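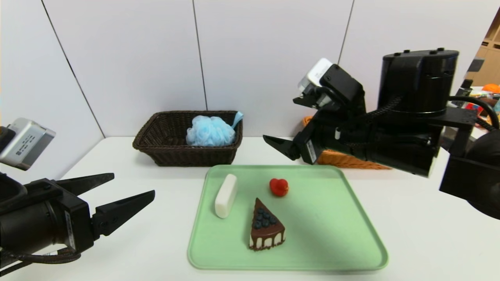 A sentence handed down years after the offense should not be filed under the year of the offense, one reader of the first release wrote, and the date fields have been rebuilt on that basis. Each record now carries the month and year of the offense, of the charge and of the sentence in separate columns.

Holtton Sentencing Records
Data card, version 3

Summary
This collection holds 536 records of felony sentences from the trial courts at Holtton and Multon. It covers robbery, aggravated assault and homicide. One record stands for one defendant in one case, so a trial with two defendants produces two records that share a case key. The records were typed from public dockets and checked against the clerk's printed index.

Contents
Each record has 21 fields. The main groups are:
Case: case key, court, charge as filed, charge at conviction
Dates: offense, charge, plea or verdict, sentence
Outcome: plea or trial, length of term, time credited, fine
Prior record: number of prior felony convictions, as stated in court

The prior record field is left blank where the docket is silent. A blank does not mean zero.

Names and privacy
Names of defendants, victims, witnesses and jurors have been removed. Street addresses are reduced to the court district. Sealed and juvenile cases were never entered.

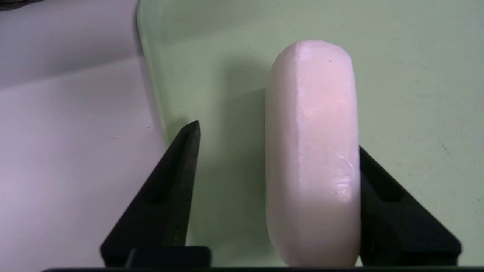

According to one reply to the draft card, life terms had been stored as 99 years and were pulling up every average. Life terms now have their own code – LIFE or LIFE-NP – and the numeric field is left empty. Consecutive terms are added together, while concurrent terms are given as the longest single term.

Known problems
Multon changed its docket form partway through the period, and time credited is missing from many of the older cases. Charges reduced on appeal appear as they stood at sentencing. The Clokiveck annex heard a small number of Multon cases; these are listed under Multon.
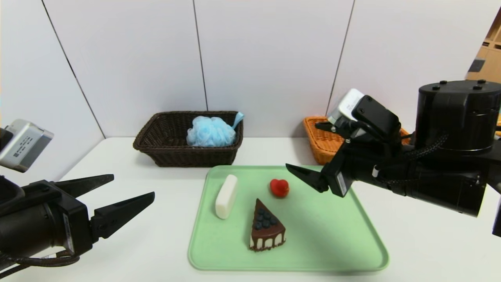 Soap and a slice of toy cake on a green tray, with a wicker basket behind.

Suitable use
The records may be used for teaching, reporting and study of court practice. They should not be used to predict the conduct of any person or to set bail or parole terms.

Maintenance
The collection is kept by the Wuyts Records Project. Corrections are reviewed each August and should give the case key, the field in question and the docket page. Earlier versions remain available on request.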